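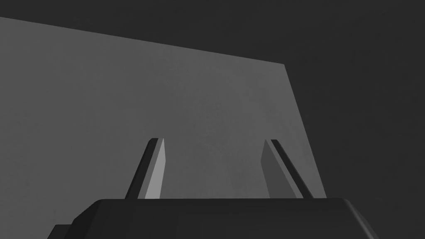
Wrist view in the simulator, nothing between the fingers

Should I throw out the blank wrist camera frames before training?

Posted by softgrip_dan on May 4, 2021

Hi all! Long-time reader, first real question. I'm working on a small imitation learning project with two simulated arms in a furnished room, and I'm having way too much fun with it. The setup is built on Plakov (our room generator) and the policy code is a fork of Umen. Each arm has a camera near the wrist, and a third one looks at the room from farther back. The policy gets all three views plus joint angles and puts out the next chunk of arm motion.

I recorded 300 demos by hand with a controller, then used those to generate 3000 more by moving the furniture and replaying the motions with small corrections. The generated set is huge compared to anything I've had before and I can't wait to use all of it. But a lot of the wrist frames have almost no information in them. An arm swings past a wall or a cabinet, the camera is full of gray, and all you get is two fingers and a flat surface. 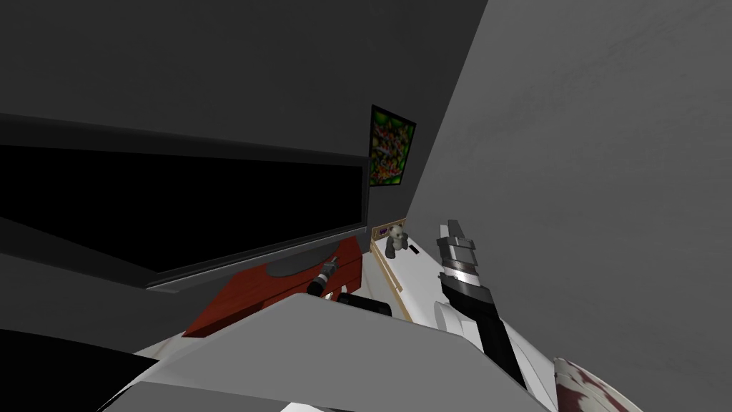 My plan was to score every frame by how useful it looks and drop the low ones. The score is just edge count plus color variety for now. It does a decent job at the two extremes, and then it gets confused in between. Take a reach toward the beige shelf: the teddy bear and the flat black thing to the right of it are both in view, the fingers are up near them, and that is exactly the kind of moment I want to keep. But most of the bottom is covered by the big light gray part of the other arm, so the score comes out low and the frame gets tossed. Meanwhile anything with the fruity-looking framed picture in it scores sky high, because that picture is the busiest thing in the room and has nothing to do with any task.

I tried training both ways on a small slice, 400 demos each. With filtering, the policy seemed smoother during the final approach, and then it would freeze in the middle of big swings. Without filtering it never froze, but it missed more grasps. I only ran 5 rollouts per task, so I know this isn't a real result yet. 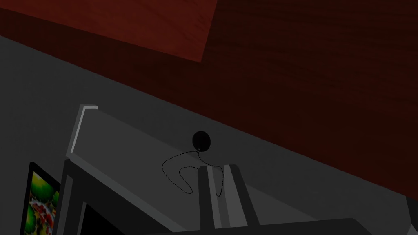 The other thing I can't decide is whether to score the views separately or together. If one wrist view is blank but the room view is great, should the whole time step stay? Right now I drop the step if either wrist camera is below the line, and that cuts a big share of the data — mostly from the arm that's waiting its turn. Has anyone here done this kind of filtering and liked what came out? I'd love to hear about setups other than mine, too.

quietservo

Don't drop frames from the middle of a demo. That's your freezing right there, or at least it's my first guess. If your policy predicts chunks, then cutting time steps out means the chunk that starts before the cut jumps straight to whatever comes after it. The arm learns a weird skip, or it learns that swings hardly ever happen. Either way it gets to a blank wall at test time and has never seen one.

I went through the same thing last July with the Sodby kitchen rooms and I was just as excited about my filter as you are about yours. What ended up working for me was keeping every frame and changing how often each one gets sampled. Steps near a contact got sampled more, steps in free space got sampled less, and no step ever went to zero. You can get contact times straight from the simulator, so there's no need to guess from the pixels at all. My grasp misses went down and the swings stayed fine. I loved how little code it took.

On your second question, go with the whole time step, all views together. The waiting arm is supposed to be boring. It still has to learn to wait.

One more thing to check: make sure your chunks don't run across the end of one demo and into the next. I had that bug for weeks and blamed the cameras.

bluebinbot

just use a bigger network, it figures it out

cheon_loop

Agree with quietservo on sampling, and I want to add something about that framed picture, because I think you've stumbled on a really nice little experiment!

If the picture hangs in the same spot relative to the shelf in most of your generated rooms, the policy can use it as a landmark. It will look like it knows where the shelf is, when all it knows is where the bright colors are. Try this before you change anything else:

Take your current unfiltered policy and run it in rooms where the picture has been removed. Then run it again with the picture moved to another wall. Keep everything else the same, including the random seeds. If success drops a lot, your problem is in the room generator and no amount of frame scoring will help. If it barely moves, great, you can stop worrying about it.

We do this in the Cheon benchmark group for anything colorful on a wall, and it's my favorite test because it takes an afternoon and you nearly always learn something. Posters were the worst offenders for us, then rugs.

For the wrist views, another trick that pairs well with the sampling idea is to blank out one camera at random during training. Pick one view, replace it with flat gray for the whole chunk, leave the target motion alone. The policy then gets used to leaning on whichever view still has something in it, and an arm passing close to a wall stops being a special case. Start low with how often you do it. When I went too high, the fingers got sloppy right at the grasp, where the wrist view matters most.

Also, please run more than 5 rollouts! With that few, one lucky grasp can flip which method looks better. Use the same set of start positions for both policies so you can compare them room by room, and save the failures so you can watch them side by side. I'd really like to see what you get with the picture moved, so post it here even if it's messy.

softgrip_dan

Oh wow, thank you both. I checked and the picture moves together with the shelf in every generated room, because I had them grouped as one piece. Splitting them up tonight and rerunning. The contact-time sampling is going in right after that — I had those times logged already and never thought to use them!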